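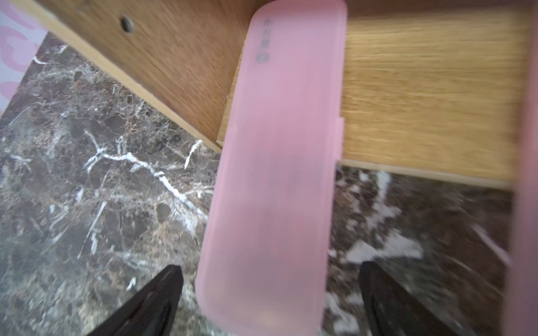

A frosted pink case with small grey lettering and a clip at the side.

Shop > Help > Cases and Small Boxes > Your Questions

Delivery Returns Care Contact

Cases and small boxes: your questions

Hello, and thank you for stopping by! I answer the post at Romgate myself, and the same questions about our plastic cases come round so often that I thought I would put them all in one place, with a cup of tea beside me. If yours isn't here, do write.
Sowmya Salian

What do people keep in the long ones?

All sorts! Pencils and pens are the obvious thing, but customers have written to me about crochet hooks, paintbrushes, spare reading glasses and (my favourite) a whole winter's worth of seed packets, folded lengthways. If you are buying for something in particular, measure it first and allow a little extra for the rounded corners, which take up more room than you might expect.

Can I see what's inside without opening it?

Up to a point. The frosted finish lets colours through softly, so you will probably know that something red is in there but you may not know which red thing it is. If you need to see clearly, have a look at the Uden range, which is plain and clear all over. I keep a frosted one for my sewing bits and I like that it looks calm on the shelf even when it's a muddle inside.

What does the writing on the case say?

The lettering varies from batch to batch and I'm afraid I can't promise you a particular wording or logo. If you would like a plain one, put a note on your order and I will look through the box for you.

How should I clean it?

Lukewarm water, a drop of washing-up liquid and a soft cloth. Please don't use a scouring pad, as it leaves shiny patches on a frosted surface and they won't come out again. Nothing hotter than 30 degrees, and no dishwasher. Finger smudges usually go with a dry cloth, and pencil marks on the inside will come off with an ordinary rubber if you go gently.

My clip has gone stiff. Is it broken?

Probably not. Wipe round it with a damp cotton bud, let it dry, then open and close it a few times. Grit from pencil sharpenings is nearly always to blame. If it has snapped, send me a photo and we'll sort something out.

Do you do bulk orders for schools?

We do, from 33 cases upwards, and there's a better price at 100. Colours in a large order may be mixed, so tell me early on if you want them all pink.

Last updated 24/02/2022

Related items
Tristatska pen tray
Bondarchuk drawer dividers
Uden clear case, long
Stick-on name labels, sheet of 61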